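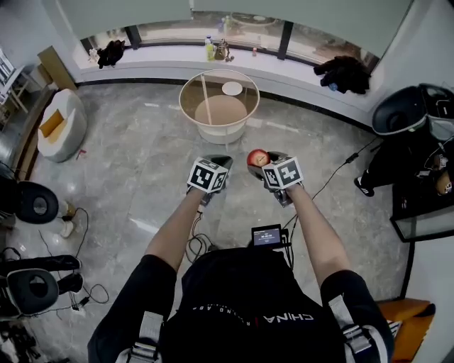
Poltosari Sherd Records, release 2

The Poltosari Sherd Records describe pottery fragments recovered from a settlement mound at Ollus and from two test trenches at nearby Dullia. The release contains 2,000 catalog entries, one for each fragment, together with the excavation context in which it was found. Fragments vary a good deal in size. The size class "large" is assigned to any piece that would cover a red apple, and the remaining classes are defined by maximum length in the file sizes.txt. Earlier releases used a different scale, and the two should not be mixed.

Contents

The main table, sherds.csv, gives the catalog number, site, trench, layer, size class, fabric group, surface treatment and vessel part. A second table, contexts.csv, lists each layer with its soil description and its relation to the layers above and below it. Drawings of 100 rim fragments are supplied separately as line art at a scale of 1:2.

How the records were made

Fragments were washed, dried and marked with ink at the field house in Danladi. Fabric groups were assigned by eye under a hand lens magnifying 20 times, using fresh breaks where these were available. Each fragment was read by two catalogers working separately. Where their readings differed, both were kept, and the column "agreed" was set to "no".

Known limits

The upper layers at Ollus were disturbed by plowing, and material from them should not be used for dating. Body fragments without decoration were sampled in Trench 2 – all other trenches were collected in full. Counts by trench are therefore not directly comparable. Burned fragments are often recorded as "fabric unknown", as heat had altered their color.

Suitable uses

The records are intended for study of vessel forms, for teaching and for comparison with other village sites. They do not include exact find coordinates, which are withheld to protect the mound from looting. Requests for restricted data should state the purpose of the work and the period for which access is needed.

Changes in this release

Fabric groups 4 and 5 have been merged. Duplicate entries from Dullia have been removed, and the catalog numbers of the deleted rows have been retired. The next revision is planned for April and will add the handles and bases now in storage at Danladi.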